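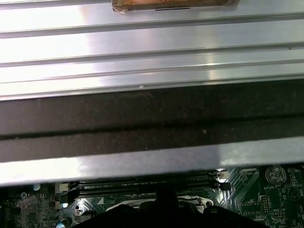

Gripper comparison, Plakgate workshop, March. Entry 11

Purpose. To decide whether the Fener two-jaw gripper or the Rana parallel unit is to be used for the desktop disassembly cell. Both are to be tried on the same tower, on the same arm, with the same controller settings. The entry covers the Fener fingers only. The Rana unit is still with Plolberg for new finger blanks.

Set-up. The tower lies on its side on the slatted aluminium bench with the side panel off. The grey printed fixture plate stays to the left of the case. Its position is to be checked against the stops at the start of each session, as the clamps were found slack in the previous entry. Speed is limited to 30 per cent for all moves inside the case. The approach height was set at 10 mm above the tallest part on the board and should not be lowered without a note in this book.

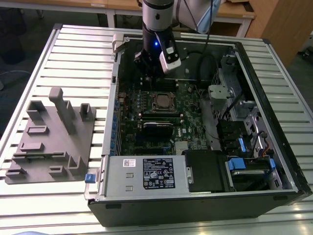 The route into the case remains the main constraint. The drive cage and the power supply leave fewer ways in than the drawings suggest, and the wrist camera cable must be dressed along the arm before any rotation of the last joint. Colleagues repeating the trial are asked to jog the wrist through its full turn above the case first, with the emergency stop in hand. The controller does not know about the cable and will not stop for it.

Camera. Glare from bare metal is the weak point of the wrist view. Exposure was left on automatic for run 1 and fixed for run 2. The fixed setting is preferred for board work. A matt shroud has been requested from Plolberg; no date given.
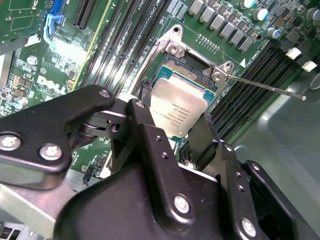 Finger geometry is the subject on which the two suppliers differ most. Fener supplies long angled fingers with a small contact area; Rana supplies short, flat ones with replaceable pads. For processor handling the contact area matters more than the closing force. The processor sits at a tilt between the black Fener fingers above the open socket, and an angle of that kind is not acceptable for placing, given the exposed contacts below. For removal only, it may be tolerated. A thin pad on the right finger should be tried before the geometry is altered.

Force settings. Low force is to be kept for all chip work. The medium setting is reserved for drive carriers and covers. The high setting is locked out in the controller menu and is to remain so.

Outstanding:
Re-check tool centre point after any change of finger screws.
Fit pad to right finger, repeat run 2.
Ask Rana for pad hardness figures.
Label the spare wrist cable.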